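Handout 5: Task State and Arm Coordination

Course notes, Qistina Osman. Revised January 17, 2020.

Last time we treated each arm as a separate planner with its own goal. That works for reaching. It stops working when both arms share a container, and the laundry task is our running case for the rest of the unit.

Start with perception. The segmenter returns one mask per garment, plus a color and a grasp score. Garments that lie apart are easy. Garments that touch are often merged into one mask, and the planner then asks for a grasp point on the boundary.
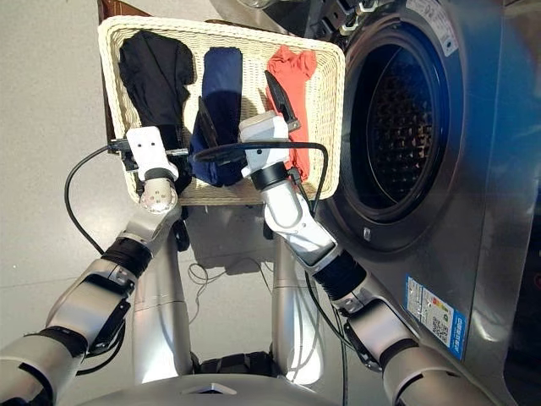
Figure 1. Both grippers at the basket, with black, navy and orange-red garments.

Two rules apply when the arms work in the same region:

1. An arm must hold the region lock before its gripper crosses the basket rim, unless the joint planner has produced a path for both arms together.
2. The lock is released on position, never on a timer. Students who used a timer in the Zemden simulator saw arm contact in their logs.

The joint planner searches 14 dimensions at once if you let it. Don't. Plan the first arm, freeze its path, and plan the second against it. We cap the search at 3,000 nodes per arm — past that, report failure and pick a new grasp.

Next is the split case, where one arm goes to the drum and the other stays near the basket. The regions no longer overlap, but cloth can link them. Keep the garment in the collision model as a loose volume between basket and drum until the drum arm has backed out. 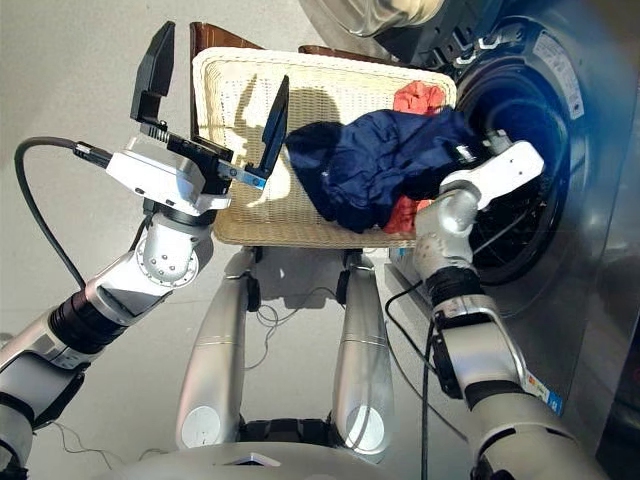

Bořivoj Bartoš asked whether the loose volume makes the second planner too cautious, and said that in his runs it rejected paths he would have accepted by eye. It does reject some good paths. Shrink the volume in small steps and log every rejection before you change anything else.

For next time: read the Hinanora planner notes, section 2, and bring your rejection logs.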